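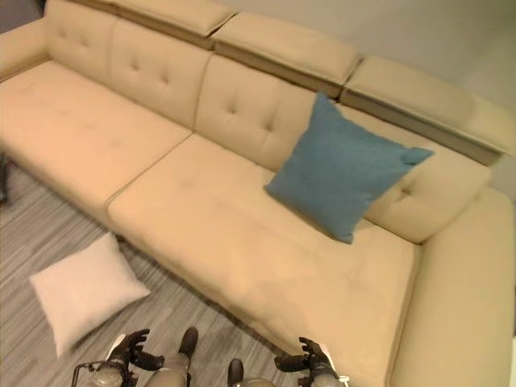
Why I stopped believing in the morning detox drink

Since April I have followed the advice of many health podcasts, and I want to write my opinion about one thing they repeat very often: that the body must be "cleaned" every morning with some special drink.

My friend Oľga Tichý gave me the first recipe. It was lemon, ginger, cayenne pepper and a spoon of green powder which she orders from a small shop in Berkon. The powder costs a lot for a little jar. I drank it for 12 weeks, 300 milliliters each time, before coffee and before any food.

I must be fair. In these weeks I felt better. But I also went to bed earlier, I stopped buying pastries at the station in Wulville, and I walked 20 minutes to work. When I ran out of powder, I continued with the walking and the sleeping, and I felt the same as before. The only difference was that my stomach did not burn at ten o'clock.

What bothers me is the language. A guest on these programs says "toxins" many times and does not name a single one. If I ask a plumber what is in my pipe, he can tell me. The liver and the kidneys work all day and all night, and I have not yet heard a good explanation of how cayenne pepper helps them.

Brunello Sanna, who leads the cooking evenings in Skedden, does not agree with me. He thinks a ritual has value even if the ginger does nothing, and that people who begin the day with care will eat with more care at lunch. I accept this argument partly. A ritual is a good thing to have. Still, I would like it to be sold as a ritual, at the price of a lemon, and without a promise about my cells.

I now drink plain water and eat oatmeal with 2 spoons of ground flaxseed. Oľga still sends me recipes, and the last one had beets in it. I roasted the beets and ate them with cheese.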